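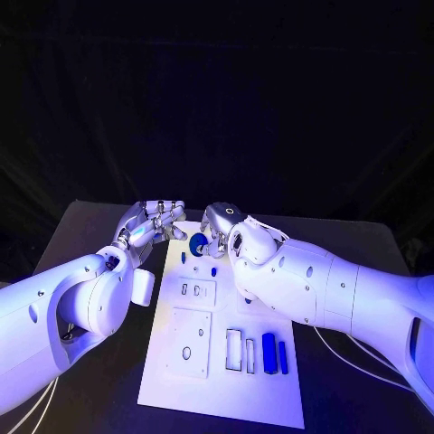 Märta Skjelbred asked whether the shapes go back in the same order each time, and whether an outline left open counts as a mistake. It does not. The order is free, and an open outline is only written down as "open" in the notes.

# Skesside board sorting notes

Version of 31 Jul 2023

## What is inside

Notes on a sorting activity done at a dark table, with a long white board, plates, outlined shapes and small blue parts. There are 1769 entries. Of these, 1660 were read by a second person, and the rest are marked `unread`.

## Fields

- `entry` — running number
- `part` — the name we use for the part
- `place` — the outline or plate where it ended
- `state` — `open`, `filled` or `unsure`
- `remark` — free text, can be empty

## Known problems

The names of the parts changed three times before we agreed on one list. Old names are kept in `remark`. Please do not take `unsure` as a wrong placement — it means that two readers had different opinions.

The Casterine list uses other words for the plates. I have started a table for translating between the two, but it will not be ready before November.

## Use

Free for teaching and study. Please mention Skesside and the version.

Contact: Skesside notes desk | © Skesside | Back to top

3 shares · 3 comments

Related
Casterine plate list
Fairweather table activities
Neltard naming guide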